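Lista Bagagem e Viagem – mensagem 443
Data: 10/8/24
Assunto: Re: Mala rígida usada, o que ver antes de viajar?

> Olá a todos,
>
> Herdei de um familiar uma mala rígida preta, das grandes, com quatro cantos de
> rodas e fecho de correr. Ele diz que é uma Rasico, mas já não tem etiqueta.
> Esteve vários anos em pé na garagem. Por fora parece bem, um pouco riscada.
> Quero levá-la em Setembro numa viagem comprida, com ligação e tudo, e não sei
> se vale a pena mandar ver a mala ou se compro outra. Na loja do bairro pediram-me
> 18 euros só para a abrir e dar um orçamento.
>
> O que é que vocês verificam numa mala parada há tanto tempo? Preocupa-me
> sobretudo o fecho, que prende num dos cantos. E as rodas fazem barulho.
>
> Obrigado desde já.

Antes de pagar os 18 euros faria em casa o que se segue. Demora uma tarde, contando com o tempo de secar. Tenho uma mala rígida preta, também com nervuras e fecho de correr, e trato-a assim todos os anos antes do Verão. Deito a mala no chão, porque numa mesa acabo sempre por riscar o tampo ou por a ver escorregar. Só precisa de um pano macio, uma escova de dentes velha, uma pinça, sabão neutro e um pouco de parafina ou uma vela branca.

1. Rodas

Comece por aqui, que é o que mais sofre. Com a mala deitada, rode cada roda à mão, uma de cada vez, e ouça. Um ruído seco e regular costuma ser sujidade presa entre a roda e o suporte. Um ruído que muda quando se empurra a roda para o lado é folga no eixo, e isso já pede peça nova. Faça também girar o suporte inteiro sobre si mesmo, a volta completa, nos dois sentidos.

Cabelos e linhas saem com a pinça. Se estiverem muito apertados, corte-os com a ponta de uma tesoura de unhas e puxe depois. Não ponha óleo de cozinha nem óleo de máquina, que agarra o pó e ao fim de 14 dias está pior do que antes. Varra o chão antes de voltar a pôr a mala em pé – as migalhas e a terra miúda vão direitas para dentro das rodas, e o trabalho perde-se logo ali.
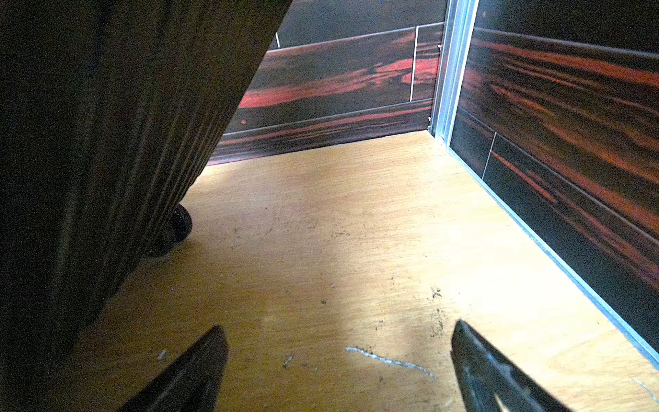
2. Casca e nervuras

As nervuras juntam pó no fundo e o pano sozinho passa por cima. Use a escova húmida, com muito pouco sabão, sempre no sentido das nervuras. Depois um pano húmido limpo e outro seco. Se esfregar atravessado fica tudo com umas nódoas baças que no preto se notam bastante.

Aproveite para procurar fissuras, sobretudo nos cantos e à volta dos suportes das rodas. Passe a unha: um risco sente-se pouco ou nada, uma fissura prende. Carregue depois com a palma da mão no meio da tampa. Deve ceder e voltar. Se estalar, desconfie, porque o material que passou anos numa garagem com calor e frio pode ter ficado quebradiço.

Os riscos não me preocupam e não uso polidores. Experimentei um da Pedinari numa mala anterior e fiquei com uma mancha brilhante no meio do resto. Deve haver quem se dê bem com aquilo, eu não voltei a comprar.

Um candeeiro posto de lado, rente à superfície, ajuda muito a ver o fundo das ranhuras. Com a luz de frente uma mala preta parece sempre limpa. 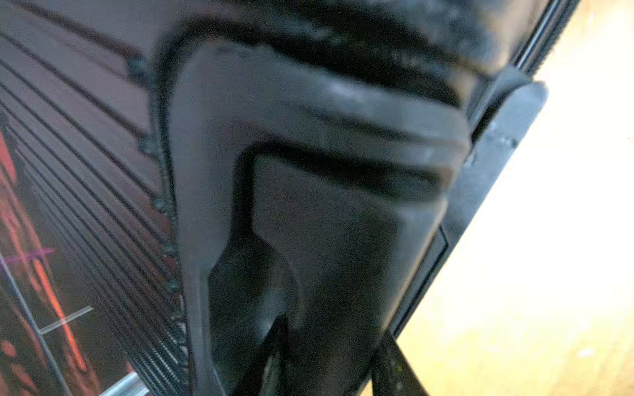
3. Fecho de correr

Quanto ao fecho que prende no canto: é o sítio do costume, porque a fita faz ali a curva e o cursor entra torto. Não puxe com força. Recue o cursor um palmo, junte as duas abas com a outra mão e volte a avançar devagar, com o puxador no sentido da curva. Quase todos os puxadores que vi partidos foram puxados para fora, a direito, com a mala cheia.

Veja os dentes todos, de uma ponta à outra, com a mala vazia. Um dente torto endireita-se às vezes com um alicate pequeno. Se faltar algum, não há remédio caseiro. Limpe-os com a escova seca e passe a parafina só nos dentes, sem encostar ao tecido. Abra e feche umas dez vezes e limpe o excesso.

Se a sua tiver uma segunda linha de fecho paralela à primeira, como a minha, trate-a da mesma maneira. É fácil esquecê-la, e como se mexe menos nela é a que mais depressa fica perra. Confirme também qual dos cursores pertence a que fecho antes de começar a puxar, que eu já me enganei.

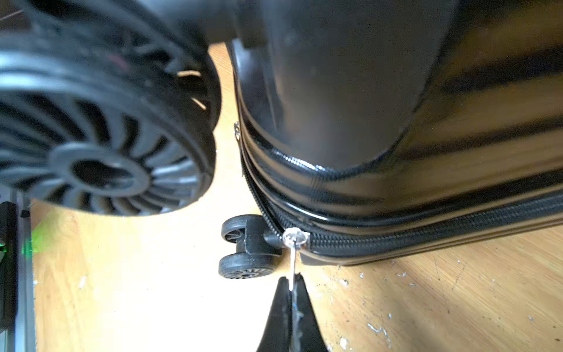

4. Pegas

Segure pela pega de transporte e levante a mala do chão com algum peso dentro, uns livros servem. Olhe para o sítio onde a pega entra na casca. Se abanar, os parafusos estão por baixo do forro e normalmente basta um aperto. Para chegar lá, muitos forros têm um fecho pequeno por dentro.

A vara telescópica, se a sua tiver, limpa-se com um pano húmido e mais nada. Se ficar presa a meio, incline a mala e carregue no botão várias vezes antes de forçar.

5. Interior e cheiro

Depois de anos na garagem há-de cheirar a fechado. Deixe-a aberta à sombra um dia inteiro, com uma taça de bicarbonato lá dentro. Ao sol não, que aquece demais. As cintas elásticas são o que costuma estar morto: se esticam e não voltam, substituem-se por cinta comprada a metro.

6. Última volta

Feche tudo, deite-a outra vez e veja os cantos das rodas antes de decidir. Depois carregue de lado, junto a um canto de baixo, para sentir se alguma parte cede mais do que as outras. Eu faço isto com a mala vazia e repito com ela feita.

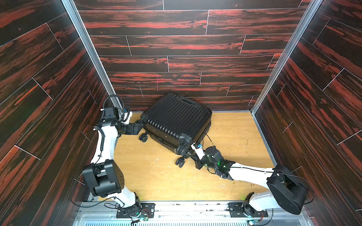 Sobre comprar outra: depende do que encontrar nas rodas. Os suportes desse género são quase sempre aparafusados por dentro e há conjuntos de substituição, mas é preciso medir a distância entre furos, porque o diâmetro da roda só por si não chega. Encomendei os meus na Szalai e serviram à segunda, por culpa minha, que medi mal. Se for a casca a estar rachada junto a uma roda, não gastava dinheiro nela.

Outra coisa que não perguntou. A minha leva 104 litros e, cheia, passa com facilidade do peso que a companhia deixa. Se a sua for parecida, pese-a vazia antes de mais nada e escreva o valor num papel dentro do bolso do forro. Dá jeito na noite de fazer as malas.

A quem vive perto de Stullham: a oficina ao pé da estação ainda troca cursores de fecho sem trocar a fita inteira, mas fecha em Agosto.

Diga depois qual era o canto do fecho que prendia, se o do lado da pega ou o do lado das rodas. Na minha foi sempre o das rodas.

Cumprimentos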